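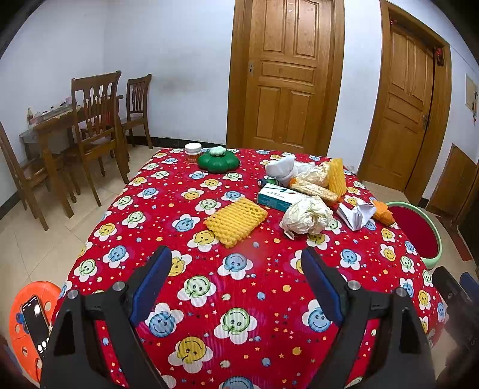

*Small white jar, orange-and-red label, on the printed tablecloth.*

9 July 2026

**Purnden textile bench – dye bath, cotton series**

The second cotton series was started with the Berkero reactive red at the usual strength. Each swatch was weighed dry and placed in 500 mL of bath at 50 °C. Salt was added in two portions, soda ash after 18 minutes. The stirrer was kept at its lowest setting, as agreed following the streaking recorded in November.

Color was read against the Montecinos card under the north lamp. Swatches 1 to 4 are even. Swatch 5 is paler along one selvage – the cloth had folded against the wall of the beaker. It will be kept but left out of the average.

Rinse water ran clear on the sixth change. The pH strip was not read at that point and the box on the sheet has been left blank.
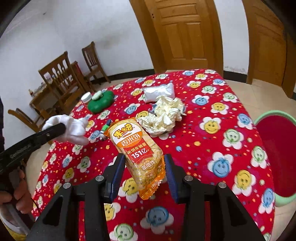 *Rice crackers, 米多奇.*

Bramevus wrote back on the draft method that six cold rinses are too many for this dye, and that two cold followed by one near boiling would remove the loose color sooner. The suggestion is accepted for the next series. One swatch will be rinsed the old way for comparison.

Outstanding:

- Order soda ash; the open tub is caking.
- Enter scanner values for swatches 1 to 4 (white reference reads 255 on all channels).
- Relabel the beaker shelf.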